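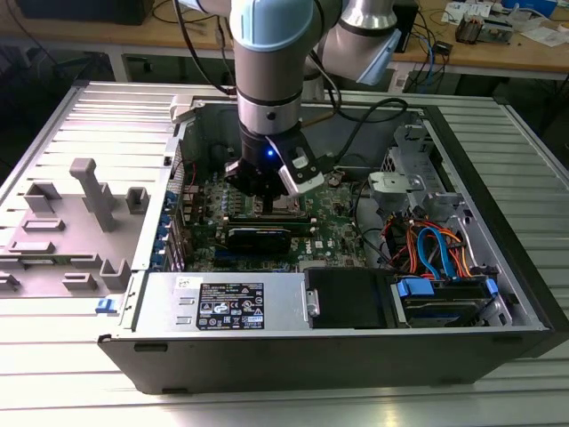
## What we're buying next (and what we're not)

Budget time again, and yes, I've got the spreadsheet open in one window and this newsletter in the other. Plenty of you have asked whether the Tisport shop is getting a second arm for the PC teardown work. Short answer: not before April. Long answer, grab a coffee!

The thing I got wrong last year was budgeting for the arm and treating everything else as loose change. Fingers, cables, table hardware, spare trays – it adds up fast. I'd set aside $3000 for "extras" and it was gone before we'd settled on a finger shape we liked. An old Dell tower is a cramped place to work once the side panel is off, what with the memory, the coin cell and all that colored cabling by the drives, and a gripper that's lovely on a flat part can be miserable in there.

So the new plan puts grippers first. I've asked Driston and Pletitz for quotes on 3 sets of narrow fingers each, and Mohsin Swati is pushing hard for a tool changer too (he may get his way, I'm weakening). We'll keep the slotted aluminum table, which I'd happily buy again tomorrow.

The second arm goes on the list with a 20 percent cushion for fixtures and training. Garcia, our integrator, wanted a signed order within 21 days to hold the price, and I said no thanks. I'd like to see both finger quotes first.

If you've bought fingers for tight enclosures and have strong feelings about them, hit reply. I read everything, even the grumpy ones.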